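October, a little past eleven at night

Mort is asleep, or he's doing that thing where he breathes like he's asleep so we don't have to talk any more. I'm in the living room with the blanket and my tea, and I'm going to get this down while it's fresh, because by the weekend he'll have told it so nicely that I'll start believing his version.

So. The money went to Loretta.

I should back up. You'll remember (well, I'll remember, it's my diary) that we've been putting money aside for the trip to see my aunt. Ten years married in the spring and we've never been anywhere farther than his brother's place on the lake. We keep it in the joint account at Mutiso, in the little side pot they let you name. Ours is called Aunt Trip, which was my idea and I still think it's cute. Last time I looked there was $2,425 in it. I looked tonight and there was $14.

Fourteen dollars! I thought we'd been robbed. I really did. I had the phone in my hand to call the bank and I yelled up the stairs for Mort to come down, and he came down slowly, one hand on the rail, and I knew before he got to the bottom. You know when a person's face is already answering you? It was that.

He didn't even try to make something up, I'll give him that much. He said, "I was going to put it back." I said back from where. He said Loretta's car had died and she'd been riding two buses to get to work, and her landlord was being difficult on top of it, and she'd called him, and what was he supposed to do.

Loretta Hutchins. Who he was married to for three years before he ever met me, and who I have been nothing but decent to. I sent her flowers when her dad died. I went to the baby shower for her niece, for heaven's sake, and sat through the diaper game.
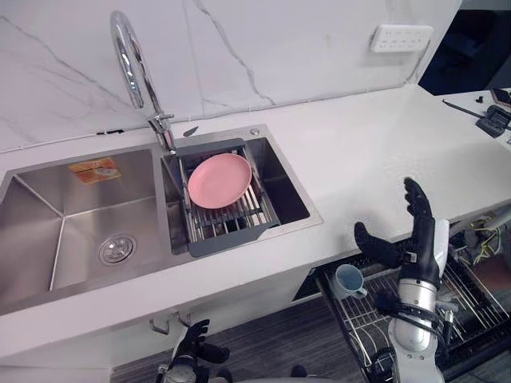 Anyway, what gets me is how long it's been going on. I made him sit down and open up the whole history on his phone, and it wasn't one big payment at all, it was bits and pieces since before summer. One of them was $187. I asked him what costs exactly $187 and he said that was her share of something at Didau, the garage out past the car wash, and he'd rounded nothing, he'd paid it to the dollar. Like I should be pleased he was so careful with it.

I said why didn't you ask me. He said, "Because you'd have said no." And I sat there with my mouth open, because I don't think I would have! That's the part I keep chewing on. If he'd come to me in June and said Loretta's stuck, can we lend her a few hundred, I'd have grumbled and I'd have made some remark about her shoes, and then I'd have said yes. I lent my cousin twice that. He decided what my answer was and then he got mad at me for it, all inside his own head, and I was walking around the whole summer as the mean wife without knowing I was in the play.

He said I was making it about more than money. Yes, Mort. Correct.

Then he went to the other thing he does, which is to go quiet and start being useful. He took the trash out. He fixed the closet door that's been sticking since we moved in. I could hear him up there with the screwdriver and I was so angry I ate most of a sleeve of crackers standing up. I don't want the closet door fixed, I want to be told things. (I do also want the closet door fixed. It slides very nicely now.)

I called Imani around dinner time, which I maybe shouldn't have, since Imani has never liked him and she's bad at hiding it. She wanted to know whether anything else was going on between the two of them. I said no. She let it sit there for a bit and I said no again, louder. And I believe that, I do. I've seen them in a room together and there's nothing there, they're like two people who used to work in the same office. But I hadn't thought of the question until she asked it and now it's sitting on my chest like a cat. Thanks, Imani.

Then there's Loretta herself. Does she know it was our trip money? Mort says he never told her where it came from. So she might think he has some private stash, and she might have no idea I was in the dark. Or she knows perfectly well. I typed out a message to her three different ways and didn't send any of them. The last one was fairly polite and I've kept it in drafts.

I also called Leilani, who I trust more on this kind of thing, and that was the better call by a mile. We were on for over an hour and my ear's still hot. 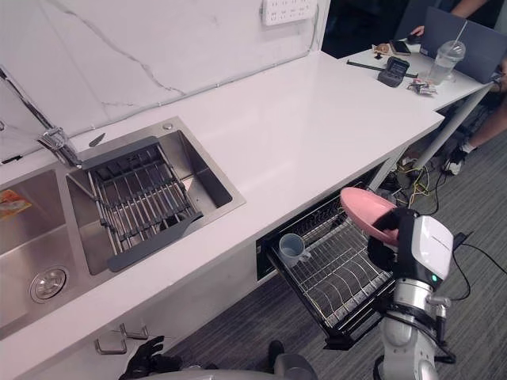

Leilani Pettigrew told me to leave Loretta out of it altogether. She didn't sign anything with you, was how she put it, she asked a man for help and he said yes, and the one who owed you a conversation is asleep in your bed. She said I should get him to write down every payment with the date next to it, in his own handwriting, and then the two of us should pick an amount that comes out of his paycheck and goes back in the pot until it's full again. And if Loretta pays him back in the meantime, fine, that's his to wait for and worry over.

I like that. I like the handwriting part especially.

What I didn't tell her is that I'm not sure I want the trip any more, at least not with him sitting next to me on the plane being sorry. I might go by myself. My aunt would be thrilled, she finds him too tall. I could go in February when the fares drop and stay the full two weeks and let him eat cereal.

That's just me being mad, probably. He did cry a little, around nine. He said he was ashamed of it by about the second payment and after that it was easier to keep going than to say it out loud. I believed that more than anything else he said today, and I nearly put my hand on his back, and then I thought about June and July and August and I didn't.

Tea's cold. I've changed the settings on the pot so it needs both of us to take anything out, which took me forever to find in the menus. I'll tell him at breakfast, before he's had a chance to look. And I need to call my aunt back, she's left two messages asking about dates.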